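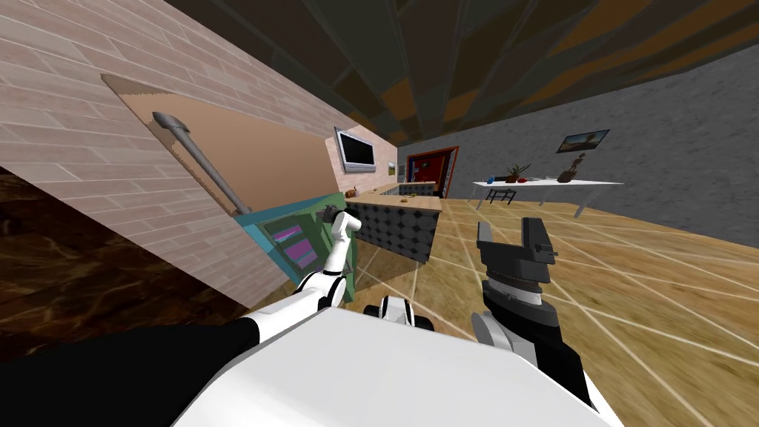

The Kerimard open day is a yearly demonstration of household robotics held on 16th October at the Herkemska works. It was first run by Okoro as a closed visit for 17 guests and now admits around 200.

The main item is a simulated kitchen session. A white two-armed robot with parallel-jaw grippers is run in a rendered room using the Mendex control software – visitors follow it on a screen in the main hall. Each run lasts 21 minutes, with 2 runs in the morning and none after lunch.

Entry is free, but places must be booked by the end of March.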